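Unit 7: Perception and planning for two arms and soft objects
Notes by Noel Macapagal

These notes go with the second half of the module. Read them before the lab, and bring the worksheet from Unit 6, as you will need your camera calibration values again.

1. Why clothing is awkward for a planner

In the earlier units every object had a pose. A box on a table can be written down as a position and a rotation, six numbers in all, and if you know those numbers you know where every corner is. A shirt has no such pose. Pick it up by one sleeve and the rest of it moves in a way that depends on how it was lying before. The state is very large and most of it is hidden in the folds.

We do not try to recover the full state in this course. The controller in Plukorel works from three things only: where the fabric is in the picture, which bits of it look graspable, and what each gripper is doing now. This is enough to lift a garment and spread it out, though it is not enough to fold it neatly.

2. Cameras and frames

Each arm carries its own wrist camera. The position of that camera relative to its gripper is fixed and comes from your calibration file. A point seen by the left wrist camera has to be moved into the left gripper frame, then the left base frame, then the shared world frame before the right arm can use it. Most faults in last year's reports came from skipping one of these steps, or from doing it with the transform the wrong way round.

Check the chain before you run anything. Touch the two fingertips together at a known point and print both positions in the world frame. If they differ by more than 2 mm, calibrate again. 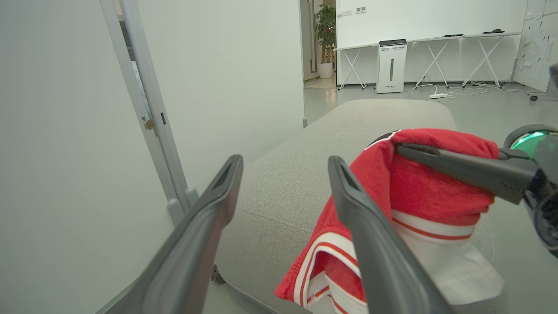

Segmentation is the first stage of the perception code. It takes a wrist image and labels every pixel as garment, robot or background. The robot label matters more than students expect. The camera's own fingers are always in the same part of the view, so they can be removed with a fixed mask, but the other arm can come in from anywhere. With the second gripper closed on the red and white top at the right, the jaw hides part of the cloth, and a simple colour threshold would leave a gap in the garment there. It would also miss the white panels if it had been set for red alone, and the pale grey couch is close enough to white to cause trouble if you widen the range. Use the known joint angles of the other arm to draw its outline into the image, and mark those pixels as robot before the garment mask is made.

3. Choosing a second grasp

Once one gripper has hold of the fabric, the planner looks for a place for the other. The steps are:

Take the garment mask and find its edge.
Drop any edge points that border robot pixels. These are places where the cloth is hidden, so the true edge is unknown.
Score the remaining points by distance from the first grasp and by how clearly the fabric stands up from the surface.
Test the best points for reach and for collision between the arms.
Send the first point that passes.

The scoring weights are in the Grolluvus settings file. Start with the values given and change one at a time. If no point passes, the planner asks the holding arm to lift slightly and a new image is taken. It will do this 7 times before it stops and reports a failure.

4. Arm collisions

The collision checker treats each arm as a chain of capsules. It does not know about the cloth between them. Two plans can both be clear of collision and still pull the fabric tight, so we add a limit on the distance between the grippers while both are closed. The limit is set from the width of the mask - a rough guess, and usually on the safe side.

Remember that the checker uses planned positions. If one arm is running late, the gap between the arms may be smaller than the checker believes. The Barredo driver gives you the measured joint angles as well, and you should compare the two at every step of the loop.

5. Timing

The full loop takes about 38 ms on the lab machines, most of it in segmentation. Log the time at the start and end of each stage. A camera image should be paired with the joint angles recorded when it was taken, so look these up by timestamp and do not use the latest reading.

6. For the lab

Work in pairs. Hand in your finger mask, one logged run with the timings, and a short note on any grasp point the planner rejected that you would have accepted. The Badovetti chapter on deformable objects covers the background to sections 1 and 3. Reports are due by Wednesday at noon.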